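Felolen ouvre à la location son kit de préhension portatif Moya

Le fabricant d'équipements de robotique Felolen propose depuis mars son kit Moya en location, en plus de la vente directe. L'offre vise les laboratoires et les intégrateurs qui constituent des jeux de démonstrations de manipulation sans immobiliser de bras robotisé. Elle comprend deux pinces tenues à la main, une station de recharge, les marqueurs de repérage et une licence du logiciel de synchronisation.

Le principe du produit reste celui de la première version. L'opérateur tient une pince dans chaque main et exécute la tâche lui-même, tandis que le kit enregistre la vidéo, l'ouverture des doigts et la trajectoire du poignet. Les données sont ensuite converties dans le repère de l'effecteur cible. La pince portative reprend la géométrie de l'effecteur monté sur robot, ce qui limite les corrections lors de l'apprentissage.

La nouvelle révision porte sur trois points : le boîtier, les garnitures et l'autonomie. Chaque pince pèse désormais 592 grammes, batterie comprise. Les garnitures des doigts se remplacent sans outil. L'autonomie annoncée est de 6 heures en enregistrement continu, valeur que le fabricant donne pour une température ambiante de laboratoire et une connexion filaire au boîtier de collecte. En liaison sans fil, Felolen ne communique pas de chiffre.
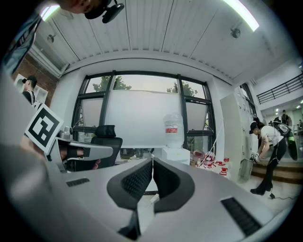
La rédaction, rubrique Équipements et essais

Vues depuis la pince droite, les deux mâchoires noires se font face, séparées par un intervalle étroit, et leurs faces internes portent une garniture sombre à relief quadrillé. Le boîtier gris clair est percé de grilles d'aération à fentes fines. La pince gauche, tenue par une poignée sombre, porte sur le dessus un marqueur carré noir et blanc à bordure blanche.

Le logiciel fourni horodate les deux flux et signale les pertes de suivi. Une séquence est rejetée automatiquement lorsque la trajectoire d'une des pinces présente une interruption supérieure au seuil choisi par l'utilisateur. Le seuil par défaut convient aux tâches de saisie et de dépose ; il doit être resserré pour l'insertion ou le vissage. L'export se fait par épisode, avec un fichier d'étalonnage distinct pour chaque main.

L'étalonnage est à refaire après tout remplacement de garniture. La procédure tient en 2 étapes, fermeture complète puis ouverture complète des doigts, suivies d'un contrôle de la course par le logiciel. Le manuel recommande aussi une vérification en début de session. Il précise que la vue grand angle exige une correction de distorsion avant toute mesure de distance, et que les modèles de correction livrés ne sont valables que pour l'optique d'origine.

La location est proposée pour une durée minimale de quelque 18 jours, transport exclu. Le tarif dépend du nombre de kits et du niveau d'assistance. Les garnitures sont facturées à l'usure constatée au retour, et la licence logicielle expire avec le contrat. Les données enregistrées restent lisibles après cette échéance, mais leur retraitement dans un autre repère nécessite une licence active.

Les expéditions partent de l'entrepôt de Dundton. La maintenance et le contrôle des kits retournés sont assurés par l'atelier de Traltthorpe, qui prend également en charge la mise à niveau des exemplaires de première version. Cette mise à niveau concerne le boîtier et les garnitures ; la batterie d'origine est conservée, et l'autonomie des appareils concernés reste donc inchangée.

Felolen indique travailler à une variante à doigts longs pour la manipulation dans les bacs profonds. Ni le prix ni la date de disponibilité n'ont été communiqués.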